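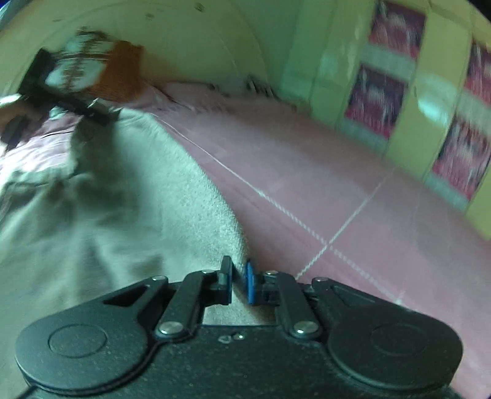 Manga goes yellow faster than any other book in the house. Cheap paper, thick glue, skinny spines, and most of us stack them two deep beside a sunny window. Mine passed 1000 volumes in October so I've finally written down what I do, quick version, kettle's on. You need a clear flat spot to sort on and for me that's a bed. Pink sheet with the white lines, grey-green cloth over part of it, books go on the cloth. Soft under the covers, and glossy dust jackets don't skate about like they do on the dining table. Shake everything out first. Grit scratches.

Dusting

Book shut, held tight, spine up. Soft dry paintbrush along the top edge, away from the spine. Never spray anything. Not even the "paper safe" stuff. Jackets come off if they're the loose kind, wipe with a barely damp cloth, dry strait away, back on. Matte jackets, dry cloth only, they mark if you breathe on them.

Do one series at a time or you'll get volumes mixed up. Ask me about the time three different volume 9s went back in the wrong jackets.

Yellowing

Can't undo it. Some people sand the edges with fine paper and yes it looks whiter, but you lose a bit of page and collectors can tell. I don't bother. Slow it down instead. Out of direct sun, curtains shut in the arvo, no shelf on the western wall. Lorraine Harawira at the Vinton book swap puts a strip of plain calico across the front of hers, pinned to the shelf above. Looks a bit op shop but her paper is whiter than mine.

Price stickers

Hairdryer, low, count to ten, peel slowly from one corner. If it fights you, more warm air, don't yank. Leftover goo: roll it off with a clean finger or a plain white eraser. Eucalyptus oil is fine on a glossy jacket, tiny dab on a cotton bud. Will leave a grease spot on bare card so keep it well away from those.

Musty second-hand lots

Bought 57 volumes out of someones garage, smelled like a wet dog. Big tub with a lid, small open dish of bicarb in the bottom, books standing up on a rack over it and fanned open a little. Lid on. 14 days, swap the bicarb halfway. Still whiffy? Go again. Anything with furry spots stays out of the house until it's been brushed off outside, mask on. If it's really bad, bin it. Sorry.

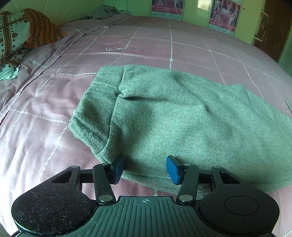

Shelving

Standard bookcases waste heaps of room on manga. Too deep, too tall. My Hosstead unit has pegs so I dropped the shelves closer together and fitted a whole extra row. Leave 2 fingers of space above the books so you can tip one out from the top of the pages... no, don't do that, push the neighbours back and grab the middle of the spine. Old habit.

Two rows deep? Put the back row up on a length of timber so you can read the titles. Dayana Salazar uses foam offcuts, also good, lighter.

Not too tight. If you have to wriggle a volume out the jacket will tear at the top. Not too loose either or they lean and the spine goes on a slant for good. Fill gaps with a bookend or a jar of something.

Lending

Write it down. Name, series, volume numbers, on a card in the gap where the books were. Zip bag for the trip home. Aníbal Puma has had my volumes 4 to 6 since before he moved house and there was no card, so that's on me.

Damp weather

Moisture absorber tubs, the supermarket ones, bottom shelf, on a saucer. Empty before they're full, they tip easy. Keep books a hand's width off an outside wall. Air con on dry for an hour on the muggy nights.

Boxes for moving next time, ran out of puff.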